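Consumer Behavior, Unit 7: Does portion size really decide how much we eat?
Handout, read before class 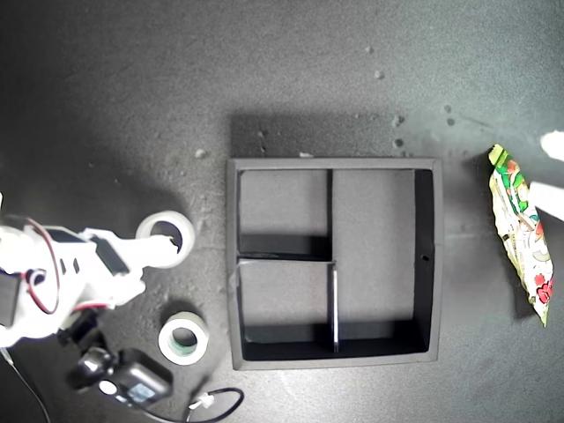
You have probably heard the claim that people eat more when they are given more. It shows up in textbooks and diet books, usually with a sentence that begins "studies show." I want you to be suspicious of that sentence. Which studies? Who was in them? What did they get to eat, and did they know they were being watched?

Take the Dristlow snack study, which we will go through in class. It had 40 participants, all students, split into 2 groups. One group got a small bag of chips and the other got a large one. The large-bag group ate more. Fine. But everyone came in at four in the afternoon, and no one was asked when they had last eaten. Lunch could explain a good part of the gap, and the write-up never mentions it.

The Dedinley follow-up is better, though I would not bet much on it. Trinh Vương used 100 people and asked about hunger first. The effect shrank. It did not go away, and she says so plainly, which I give her credit for. What I don't buy is the last section, where a single sitting in a lab turns into advice for families. Eating one bag of chips in a strange room tells us little about a month of dinners.

Watch the word "unit" too. Some authors say we treat one package as one serving and stop when it is empty. Maybe. The same data would fit people who simply hate leaving a little at the bottom. Hậu Lý makes this point in the second reading, and I have yet to see a good answer to it.

Also check how eating was measured. Weighing what is left over is dull but decent. Asking people afterward is close to useless, and two of the papers on your list do just that.

For class, bring short written answers:

What would have to happen for the portion claim to be wrong?
Which result in the Nitolau paper would you throw out first, and why?
Who paid for the work, and does the paper tell you?

Skip the Ninh chapter unless you have time. The tables are fine but the discussion wanders.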